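Robotik-Praktikum, Handout 4: Imitationslernen mit mehreren Kameras

Hallo zusammen, am Mittwoch geht's endlich an die Küchendaten! Unsere Aufgabe heißt »Teller einsortieren«, und ich finde sie schön fies: glänzendes Spülbecken, dunkles Drahtgestell, überall Schläuche und Geschirr.
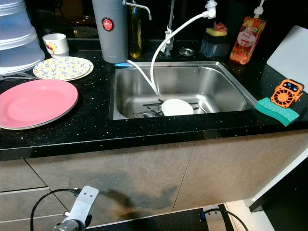

Die Policy bekommt pro Zeitschritt 2 Ansichten, Kopf und Handgelenk, dazu die Gelenkwinkel. Ausgegeben wird ein Block von 20 Aktionen, von denen wir nur die ersten paar ausführen - dann wird neu geplant. Efe Ezeani hat das Ganze in Tramine gebaut (lest bitte die README, sie ist wirklich kurz).

Spannend wird's beim Weglassen. Ohne Handgelenkkamera greift die Policy gern knapp neben den Tellerrand. Ohne Kopfkamera fährt sie öfter an die falsche Stelle, weil ihr der Überblick fehlt.
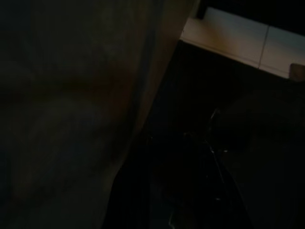 Nahansichten sind eben oft dunkel, unscharf und halb verdeckt. Ifeoma Ojo maskiert deshalb im Training zufällig mal die eine, mal die andere Ansicht, und das hilft erstaunlich viel!

Bis Mittwoch: beide Varianten trainieren, Kurven mitbringen. Fragen zum Cluster bitte an Engelbert Grabner.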